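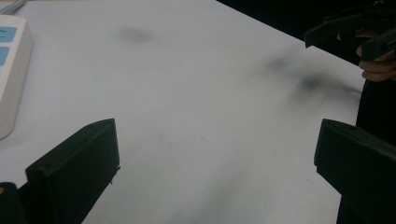
**Kustar Community Help · Office Skills & Admin Team**

### Minutes keep getting "corrected" after the meeting. How do I handle it?

Posted by **marg_in_the_margins**, Monday, February 16, 2026

Hi all, long-time reader, first go at posting. I took over the minutes for our monthly operations meeting in December when the previous person went on parental leave, and I'm already losing my mind a bit.

I type my notes up the same arvo, email the draft around as a Word file, and then it starts. One manager rewrites his own comments so he sounds more organised. Another adds things she meant to say (her words!). Last month's draft went out at 1,020 words and by the time everyone had been at it we had four versions floating around, and the one that got filed wasn't even the one the chair had read.

I've got a template from a short course I did with Vurnura, and it's fine for layout, but it says nothing about what to do when people want to change the record. Do I just accept the edits? I'm the most junior person in the room and I don't fancy telling a regional manager no.

Also, how much detail is normal? Mine feel long.

---

**Iman Abdel Rahman**

Oh, I feel for you, I did minutes for years at a freight company and had exactly this problem with exactly this sort of manager.

First thing, stop sending Word files. Send a PDF marked DRAFT and ask for corrections by reply email, with a deadline (I used noon two working days later). People will happily retype a paragraph if it's sitting there in front of them, but writing an email that says "please change paragraph six so I sound better" takes a bit more nerve. My corrections dropped to almost nothing!

Second, sort whatever does come in. If you misheard a figure or put the wrong name against an action, fix it and say thanks. If somebody wants to add something they didn't say, it doesn't go in. They can raise it at the next meeting under matters arising and you'll minute it then. And you don't have to be the one saying no, because it's the chair's call. Have a quiet word with your chair beforehand and then your reply is just "I've passed this to the chair for the next meeting." I must have sent that line hundreds of times.

On length, yes, I reckon yours are long. Mine settled at 909 words for a two-hour meeting once I gave up recording the discussion and kept to decisions, who's doing what, and the due date. I'd put in a line or two of reasoning if a decision was contentious. Leave out "he said, she said" completely. If you don't quote people they've got much less to fiddle with.

For filing, one folder, one approved copy, date at the front of the file name. Bin the drafts once the minutes are confirmed, but check your own records policy before you do, some places want them kept.
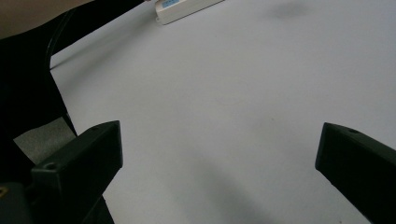

**Category: Minutes, Memos & Reports**

**deskbound_dougal**

just record the meeting and be done with it. we use Wivari at work and it spits out the whole transcript. no arguments then

---

**tilly.p**

I'd go carefully with the recording idea above. We tried it and ended up with a 57-page transcript that not one person opened, plus you need everyone's okay before you hit record, and in some states that's a legal matter and not only manners. Handy for checking your own notes, but I wouldn't file it as the minutes.

I agree with Iman about the PDF. The other thing that helped me was reading the actions out in the last five minutes of the meeting. Everyone hears their name and their date, and if they're going to object they do it there and then, in front of the others. The chair grumbled the first time and now he reminds me if I forget.

If you want a plainer template than the course one, the Ouazzani one in the downloads section here is a single page with an action table at the top. I deleted the logo box and the "apologies received from" paragraph (ours go in the attendance list) and have used it ever since.

---

**marg_in_the_margins**

Thank you, this is so helpful! Have emailed the chair about the PDF idea and she's keen. Next meeting is Thursday week, and I'm going to try the reading-out thing too, even though the thought of it makes me sweat a bit. Tilly, do you put the due dates in the table as well as in the text, or only the table?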